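Planner notes, November
Posted by Ah-rin Cha – 2 comments

Dravon's grasp planner now scores contacts on the hanger and the cloth separately. The old cost lumped them together, and thin garments lost out. I've capped it at 200 candidates per cycle and dropped the horizon from 7 steps to 4.
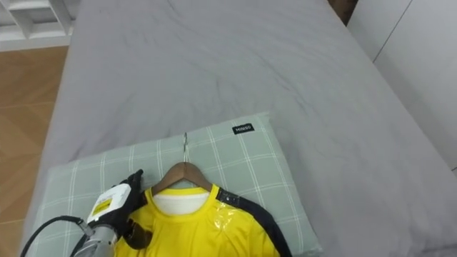
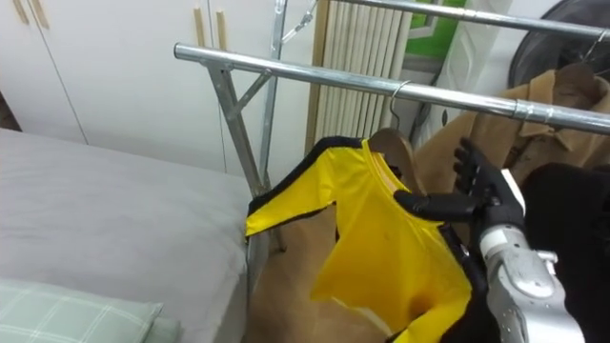 Yellow top, wooden hanger: on the pillow, then on the rack's front bar.

Hook pose is still noisy against chrome – A-yeong Ra is looking at the depth filter.

4 shares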